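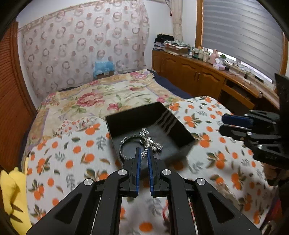 Perton Desktop Humidor – Eleven Months In

Print this page | E-mail this to a friend

I said back in January that I would write something on the Perton once it had been through a full summer, and I keep getting asked, so let's do it. I love this thing. I've owned cheaper humidors and one that cost a good bit more, and the Perton is the only one I've never had to babysit.

It's the 70-count, though you know how those numbers go. If you smoke mostly fat cigars like I do you'll fit fewer, and I stopped trying to prove the label right after the first weekend. The lid is heavy and it shuts with that soft whoosh of air you want to hear. I did the flashlight test with the lights out and didn't see a sliver anywhere!

Seasoning took me 7 days. I went slow with it – distilled water in a little dish, lid closed, hands off – and my wife had to remind me more than once that opening it to check was the opposite of helping. The gauge that comes with it reads high. Mine did, anyway, and after a salt test I just stuck a digital one from Lidum inside the lid and forgot about the other.

The tray is my favorite part. It lifts out with two finger notches and the dividers slide without sticking, so I keep my Conceição maduros on top where I can get at them and let the boxes I'm aging sit down below. Back in my old humidor everything ended up tasting like everything else.

Complaints? The felt on the bottom picks up every speck of dust on the desk, and the key is so small I've already lost it and found it again in a coat. The hinges could stand to be stiffer too. I wrote to Dritasance, who sell it, and a fellow named Genivaldo Macedo wrote back the same afternoon and mailed me a new set of screws with no charge, which helped a little.

If you keep more than a couple of boxes at a time, go bigger. For a desk or a bookshelf I'd buy this one again tomorrow, and I may end up doing that for my brother-in-law, who still keeps his in a sandwich bag.

Comments

smokyporch wrote:
Did you use beads or the foam puck it ships with? My puck got moldy.

Author wrote:
Beads! The puck went in the trash the first week.

RickyT wrote:
Same hinge trouble on mine. Going to ask them for the screws, thanks.

leafandledger wrote:
Does it come in the lighter finish? I've only seen the dark one in shops.

Contact | Copyright, all rights reserved | Back to top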